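Have you ever run your finger along a wooden table and followed one of the wavy lines, just to see where it went? I used to do it at my grandmother's house when I was 8, usually while I was supposed to be finishing my peas. Those lines are called the grain, and they are a kind of diary that a tree keeps about its own life.

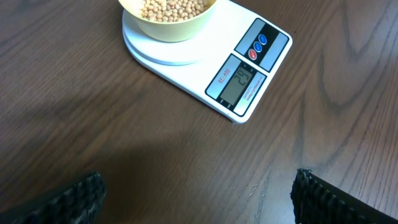 ## How a tree writes its diary

A tree grows fatter every year by adding a new layer of wood just under its bark. In spring, when there is plenty of rain, it grows fast and the new wood is often paler. Later in the summer it slows down, and the wood comes out tighter and darker. So in many trees each year leaves 2 stripes, one light and one dark, and together they make a ring. If you find a stump with 10 rings, that tree lived for ten years (and you can count them with a pin, which is good fun on a long walk!).

## But tables don't have rings!

Well, they do, only they've been sliced a different way. Think of a carrot. Cut it straight across and you get circles. Cut it the long way and you get stripes. A sawmill mostly cuts logs the long way, and because no tree is perfectly straight, the stripes wander and bend.

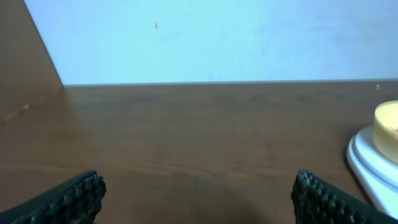
Sometimes they make tall pointed arches, one inside another, and woodworkers call those cathedrals, after the windows in big old churches. My friend Moushumi Abeysekara builds chairs, and she'll turn a board over and over before she picks which side should face up.

## Try it yourself

Lay a sheet of thin paper on some bare wood and rub it gently with the side of a crayon. If the wood is a little rough, the grain will come up on your paper, and you can write the name of the tree underneath if you know it.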